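Automatizaram a triagem e sobrou para mim - alguém passou por isso?

Evelien De Haan
Trabalho com limpeza residencial pela Travus. Desde novembro a empresa usa um sistema, o Statmont, que distribui as tarefas e promete que uma máquina vai recolher o lixo miúdo sozinha. Por enquanto quem recolhe somos nós, com a pinça na mão, e o sistema aprende. Tenho 5 minutos por cômodo para copos, sacolas e afins. É normal? Meu cargo muda?

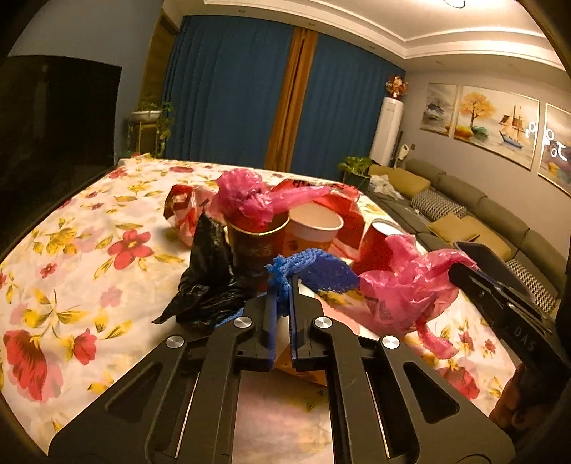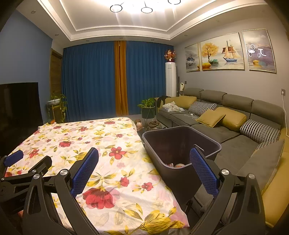

Lixo e lixeira, no mesmo quarto de lençol florido.

Naveen Rajput
Passei por isso na Fandport. O cargo não mudou, só ganhou um nome mais comprido. Peça por escrito duas coisas: se o tempo de ensino conta como hora trabalhada e quem responde quando a meta não fecha. Na minha equipe a meta era de até 600 recolhas por mês, e o sistema descontava as que ele próprio não entendia. Reclamamos, e passaram a pagar por hora. O salário melhorou um pouco - a coluna, nem tanto.

joshi_96
aqui foi igual. pede o contrato e boa sorte

Evelien De Haan
Obrigada aos dois. Pedi por escrito hoje cedo. O chefe respondeu que o sistema vai analisar o meu pedido. Se ele levar os mesmos 5 minutos que me dá por cômodo, volto aqui e conto.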